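We use cookies to remember your settings and count visits. Accept all / Manage choices

kekevell-office-faults

Fault reports from small wired office networks, with the first explanation given and the one finally written down.

Status: usable with care. Please read the part on known problems before you plot anything.

What this is

A single table of 193 fault reports from 89 small offices, mostly in and near Kekevell. Each row is one complaint ("internet slow", "phones dropping", "printer gone again") along with what the person on site blamed first, what was changed, and what was entered as the cause when the job was closed. The reports were typed up from job sheets kept by Voltmont, who look after office wiring, and by Nasr, a smaller outfit that does much the same work and writes less down.

Sorin Dobre did the typing. Khadija Farouk checked the codes and disagreed with a fair number of them. Where they couldn't settle it, both codes were kept.

Why it was put together

Everyone in this trade has heard that most office network faults are bad cables. It gets repeated in sales talks and training notes, usually with a percentage attached, and we have yet to find where any of those percentages came from. We wanted to see whether a plain pile of job sheets would back it up. The short version is that it can't, at least the way job sheets are filled in now.

Files

faults.csv: the main table
sites.csv: one line per office, with a rough size band and the age of the building if known
codes.txt: what each cause code is meant to cover
disputed.csv: the rows where the two coders didn't agree

Columns in faults.csv (11 in all)

row_id: a plain number, no meaning
site_id: matches sites.csv
firm: voltmont or nasr
month: month only, no year. See below.
complaint: the customer's words, tidied for spelling
first_blame: what was suspected on arrival
changed: what was swapped, moved or reset
cause_code: the cause as closed
lead_colour: colour of the patch lead, if noted
tested: yes, no or blank
came_back: whether the same office rang again with the same complaint

Known problems

The cause is mostly a guess. A technician swaps a lead, the light comes on, the sheet says "faulty lead". Unplugging the lead and pushing it back in might have done the same job. Unless the old lead went on a tester, the code tells you what was replaced and very little about what was wrong. Filter on tested = yes before you say anything about cables, and expect to lose most of the table.

Several things were often changed in one visit. If the lead was swapped and the switch was restarted, the sheet usually credits the lead. We don't trust this and neither should you.

Blank doesn't mean no. In tested and came_back, blank means the sheet was silent. An earlier copy of the table filled the blanks with "no", which made the repairs look far better than the records allow. If you have that copy, bin it.

There is no year. Voltmont took the years out before handing over the sheets and gave privacy as the reason. You can't use the table for trends. The bump in March may be weather, end-of-summer office moves, or one tidy person catching up on paperwork.

Offices that fixed it themselves aren't here. Neither are the ones that put up with it.

A note on lead colour

We nearly dropped this column. Khadija argued for keeping it on the grounds that people believe colour means something. In some offices it does: there's a chart on the cupboard door and the chart is followed. In most it means whatever was in the box that day. A yellow lead could be going to a phone, a camera, a desk or nothing at all, and you'd have to trace it to find out. Port numbers on the switch are a better thing to write down, if anyone would write them down.

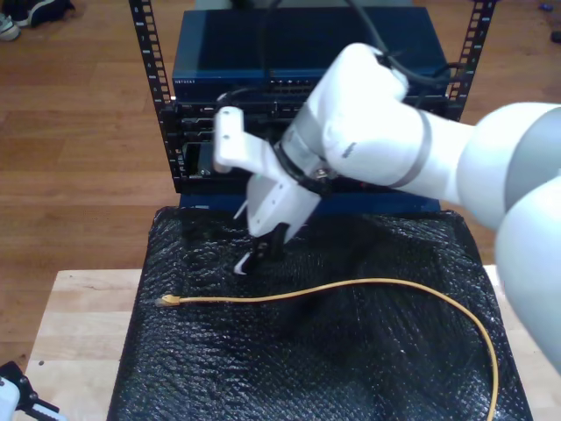
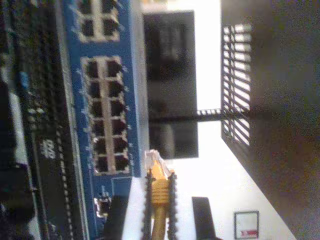 Someone at Porkent ran a quick model on the first release and reported that colour "predicts" repeat faults. It predicts which firm attended. Voltmont and Nasr buy different leads and fill in came_back differently, and that accounts for the whole effect as far as we can see. Put firm in the model and look again.

Things we would not use this for

Claims about how often cables fail. Comparing the two firms. Choosing a brand of anything. Training a tool that tells customers what is wrong over the phone, which we have been asked about 2 times now and have turned down both times.

Corrections

Send them with the row_id and a reason. "This looks wrong" is welcome too, but it will go to the bottom of the list. If you hold job sheets with real test results on them, even a handful, Sorin would like to hear from you before anyone else does. Changes to cause_code are only made when both coders agree; until then the row goes into disputed.csv and stays there.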